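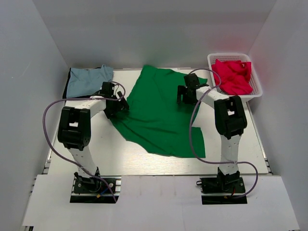
By the Bustik Kids editors | Thursday, February 23, 2023

Home Movies Music Science Puzzles For Teachers
Search Bustik Enter a word Go

How Does a Movie Get Its Sound?

When you watch a movie, you hear a lot at once. People talk. Shoes tap on a floor. A door creaks, a dog barks in the next yard, and music plays under all of it. Most people think a camera and a microphone caught all those sounds on the same day, in the same place. Usually they didn't. A lot of what you hear in a movie was recorded later, in a different building, by people who were never on the set.

What gets recorded on the set

A movie set is the place where the actors are filmed. It can be a room built inside a big studio building, or it can be a real street or a real beach.

While the camera runs, a sound crew records the actors' voices. One crew member may hold a microphone on the end of a long pole. The pole is called a boom. It has to be close enough to hear the actors well and high enough that the camera doesn't see it. Holding a boom over your head for a whole scene is tiring. The actors may also wear tiny microphones under their clothes.

The sound crew cares most about the talking. They try to keep everything else quiet. People on set stand still. Refrigerators get unplugged. If a scene shows a noisy party, the people dancing in the background may be dancing with no music at all, and the people who look like they are chatting may only be moving their lips. The party noise goes in later.

Before a scene starts, someone may hold up a board with a hinged stick on top and snap the stick down. The board is called a clapper, or a slate. The snap makes a sharp sound, and the camera sees the stick close. Later, the editor lines up the sound of the snap with the picture of the stick closing. Now the voices match the mouths. When sound and picture match like that, people say they are "in sync."

Fixing the voices

Sometimes a voice recording can't be used. Maybe an airplane flew over during the best part. Maybe the wind was too strong. Then the actor has to come to a studio and say the lines again.

The actor stands in a quiet room, watches the scene on a screen, and wears headphones. Beeps play as a countdown, and then the actor speaks and tries to match the lips on the screen. It can take many tries. The actor also has to sound the same way he or she did on the day of filming. If the character was running up a hill, the actor in the studio has to sound out of breath.

People in the movie business call this ADR. The letters stand for "automated dialogue replacement." Dialogue is another word for talking.

Something similar happens when a movie is dubbed. Dubbing means putting in voices in a different language, so that people in another country can watch without reading words on the screen. The new actors try to match the lips, too. The translator helps by picking words that fit the mouth shapes when possible.

Footsteps, keys and coats

Now think about small sounds. A character walks across a kitchen, puts down a cup, and pulls on a coat. The microphone on the set was aimed at the voice, so these sounds may be weak or missing.

A person called a Foley artist makes them again. The word is said like "FOH-lee." It comes from the last name of a man who did this job when movies with sound were new.

Foley artists work in a room called a Foley stage. The floor has patches of different materials, such as wood, concrete, gravel and dirt. The artist watches the movie on a screen and walks in place on the right patch, in the right shoes, in time with the actor. If there are 2 characters walking, the artist usually does one first and then the other. The recordings are played together.

A Foley stage looks like a messy garage. The one at Zamani Sound in Prostton has old doors, bent forks, car parts, suitcases and 43 pairs of shoes. The shoes are sorted by sound and not by size. Some are hard and clicky, and some are soft. The people who work there will not throw out a squeaky shoe.

Many sounds in movies are made with something other than what you see. Some well-known tricks:

- Walking in snow: squeezing a bag of cornstarch
- Horse hooves: knocking coconut halves on the ground
- A bird flapping: shaking a pair of leather gloves
- A crackling fire: crumpling thin plastic or cellophane
- Breaking bones: snapping stalks of celery

Why not use real snow? Real snow melts indoors. It also may not sound the way people expect it to. A real sound can seem dull or wrong when you hear it through a speaker, and a fake one can seem right. The Foley artist picks whatever works for the ear.

Bigger sounds

Foley artists mostly do sounds that come from people moving and touching things. Other sounds are the job of a sound designer or a sound effects editor. These include thunder, engines, explosions, and crowds.

They often use a sound library. A sound library has no books. It is a huge collection of recordings kept on computers, with names like "rain on tin roof" or "old truck starting." If the library doesn't have what they need, they go out and record it.

Some sounds have to be invented. No one has recorded a dragon or a spaceship from another galaxy. A sound designer can build one by mixing real sounds together. A monster's roar might be made from a tiger, a pig and a squeaky gate. The recordings can be slowed down, which makes them deeper, or played backward.

For the cartoon "The Last Ferry to Stukholm," the sound team needed a voice for a sea creature as big as a town. They layered 4 recordings: a cow, a cello, water going down a drain, and a heavy table being dragged across a gym. The cow was slowed down until it no longer sounded like a cow.

Cartoons need extra work in general. A drawing makes no noise, so every single sound in a cartoon has to be added. The voices are usually recorded first, and the artists then draw the mouths to match.

The sound of nothing

Sit still and listen to the room you are in. Even if it seems quiet, you can probably hear a hum, or air moving, or cars far away. Every place has its own quiet sound. Movie crews call it room tone.

At the end of filming in a place, the sound crew may ask everyone to stand still and be silent while they record it. The editor puts the room tone under the scene to cover the gaps between lines. Without it, the background would cut out every time an actor stopped talking, and you would notice.

Music

The music written for a movie is called the score. The person who writes it is the composer. Most composers start after much of the movie has been edited, so they know how long each scene lasts.

The composer and the director watch the movie together and decide where music should start and stop. Leaving music out is a choice, too. A scary scene can be scarier when it is quiet.

When an orchestra records a score, the musicians may wear headphones that play steady clicks. The clicks keep the music at the right speed, so a big drum hit lands at just the moment the door flies open.

Putting it together

By now there can be hundreds of separate recordings for one movie. The last big step is the mix. Sound mixers sit at a long desk covered with sliders and knobs, in a room like a small movie theater. They decide how loud each sound should be. If the music is too loud, you can't hear the words. If the footsteps are too loud, you start thinking about feet.

They also decide where the sound comes from. A theater has speakers in front, on the sides, and in back. If a helicopter flies over the hero's head, the mixers can move its sound from the front speakers to the back ones.

Try it at home

You need a phone or tablet that can record video, and a friend.

1. Film your friend walking through a room, opening a door, and sitting down. Keep it short.
2. Play the video with the sound turned off. Write down every sound you think should be there.
3. Look for things that could make those sounds. Ask before you take anything from the kitchen.
4. Play the silent video again. While it plays, make the sounds and have your friend record them on another device.
5. Play the video and the recording together.

It will probably be out of sync the first time. Clap once, in view of the camera, at the start of your video, and then copy that clap when you make your recording. Lining up the 2 claps works the same way as the snap of the slate.

Words to know

ADR: recording an actor's lines again in a studio
Boom: a long pole that holds a microphone
Dialogue: the talking in a movie
Foley: sounds of movement made by a person watching the picture
Mix: setting how loud each sound is and where it comes from
Room tone: the quiet background sound of a place
Score: music written for a movie
Sync: when sound and picture match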